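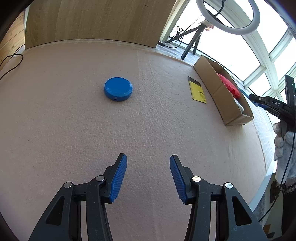 Desmond Mercado wrote in to object that the round item should go in before the flat one, and that he had packed mixed boxes that way for years without a crushed corner. The order given in the steps below is the other one. Both work if the base is level. The flat-first order is kept because a card laid against the side wall takes up width that cannot be recovered once a rigid item is seated.

Packing a small mixed box: one soft item, one rigid round item, one printed card

Scope

The method covers an open-top corrugated box with four flaps, packed by hand at a table. It does not cover glass, liquids or anything with a battery. For those, see the carrier's own rules.

Before starting

Lay a mat on the table. Felt or foam is suitable, provided it lies flat and has been brushed clean. Grit on the mat ends up on the underside of the box and scratches whatever is stacked beneath it. Put the box towards the back of the mat and fold all four flaps fully outward. A flap left standing will catch the card on the way in and bend a corner.

Set out the loose items in front of the box and to one side of it, with space between them. Knit work gloves are fine for handling board. Take them off for coated card, which slips.

Tools: tape dispenser, steel rule, letter scale, marker. The scale used for the weights on this page reads in grams.

Step 1. Weigh the empty box

Record the figure on the packing slip. The box used at the Plistlow bench weighs 299 g with flaps and no tape. Boxes from the same batch vary by a few grams, and the variation can be ignored.

Step 2. Line the base with the soft item

Fold the bag or cloth to the size of the base. Press it into the corners with the flat of the hand. It should cover the joint where the lower flaps meet. If it springs back, refold with the open edge underneath.

Step 3. Place the card

Stand the card or booklet upright against the longer wall, printed side facing inward. Do not push it down into the soft layer. If it is taller than the wall, lay it on top at step 5. Do not fold it.

Step 4. Seat the round item

Lower it flat, bevelled side up if it has one. If there is a notch in the rim, turn it to face the nearest wall so that the card edge cannot work into it. Leave a gap of at least 31 mm between the rim and the wall opposite the card, and fill that gap with crumpled kraft paper. Ekua Aidoo uses offcuts of Dritwood wrap for this. Newsprint also works but marks light fabric.

Step 5. Fill and check

Add paper until it stands slightly proud of the top edge. Close the flaps without tape and tilt the box gently to each side. Any sliding sound means the fill is short. Open it, add paper at the side the sound came from, and repeat the test.

Step 6. Weigh and close

Weigh the full box. The bench limit for this size is 710 g. Over that, move to the next size up and add a second base layer. Close the short flaps first, then the long ones. Run one strip of tape along the centre joint and down each end by a hand's width. Write the slip number on the long side, never on the tape.

Common faults

Bowed lid: too much fill, or the round item is sitting on a fold in the cloth. Remove it and flatten the layer.

Bent card: card put in last, or a flap left standing during step 3.

Tape lifting at the ends: dust on the board. Wipe with a dry cloth and use a fresh strip. Covov paper tape needs firm rubbing for a few seconds before it holds.

Revision note: the gap in step 4 was previously given as a finger's width. Changed at the request of Uldis Vaher, whose fingers are wider than most.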